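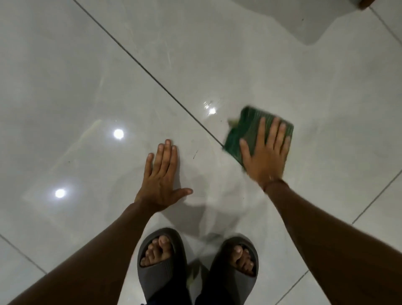
擦地板的数据攒了不少，夹爪还是压不住一块百洁布

2020年7月23日

Nultitz本周公布了一轮夹爪对比测试，项目是清洁类动作：捏住一块绿色百洁布，贴着瓷砖来回擦。参照标准取自人手擦地的第一视角录像，共522段。公司在新闻稿里用了“接近人手”的说法，附上的数据却撑不起这四个字。

参加对比的夹爪有4款，其中两款来自Emix，一款来自Oyelaran，剩下一款是Nultitz自己的样机。机械臂和控制器全部相同，总共擦了3535次。新闻稿只给出一个综合得分，自家样机排第一，至于得分里压力、覆盖面积和掉布次数各占多少，通篇没有交代。

负责测试的Henrique Morais在电话里承认，掉布不计入失败，由操作员把布塞回去接着擦。“我们想看的是擦的过程，抓取是另一个课题。”他说。可是对买家来说，布掉了就得有人弯腰去捡，这笔账总归要算。

在Ellmont做控制器的工程师Trí Diệp看过公开的录像和曲线，态度冷淡。他指出，人擦地时五指摊开压在布上，力量分散，遇到砖缝会顺势松一点；两指夹爪只捏得住一条边，布的另一半基本是拖着走。“换哪一家的夹爪，差别都没有换一种压法大。”他还提到，测试用的瓷砖全部平铺在台面上，没有马桶底座这类需要绕开的东西，而家里最难擦的恰恰是那一圈。

相机的部分同样含糊。抛光砖反光强，灯影和水迹在画面里都是亮斑，新闻稿称视觉系统“表现稳定”，但没有说明测试场地的灯光条件，也没有放出误判的片段。

Nultitz表示8月会补发分项数据，并考虑加入有水渍的地面。记者询问能否派人到场观看一次完整测试，截至发稿未获答复。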